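Guides > Web Tools > Image Compression

Search this site... Go

How to Shrink Product Photos Before You Upload Them

Large photos slow down a store page, and slow pages lose shoppers. You can fix this with Kistora, a free app that runs in the browser. The steps are the same on a phone.

Open Kistora and drag your photos into the window. Leave the file type on Auto and set the quality slider to 80. Then press Shrink and save the new files to a separate folder so you keep the originals. 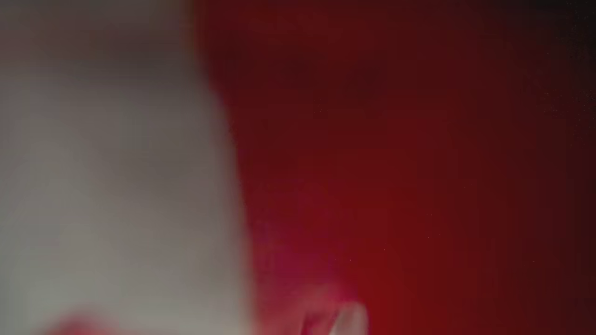 The quality slider is the setting most people get wrong. Go too low and smooth areas break into bands. To test it, pick a photo with soft gray shading and a blurred edge, like the one above, and compare the versions at full size. If you see stripes where the gray goes from dark to light, move the slider up 3 points and try again.

In my Finham shop I had 118 photos to redo. Kistora takes 8 at a time on the free plan, so sort them into folders first. When you upload the new files, keep the old file names or your links will break.

Comments (3)

harnidance: Does it keep transparent backgrounds?

Reinholz: PNG yes, JPG no. Set the file type by hand.

tealmug: Banding went away at 86 for me, thanks.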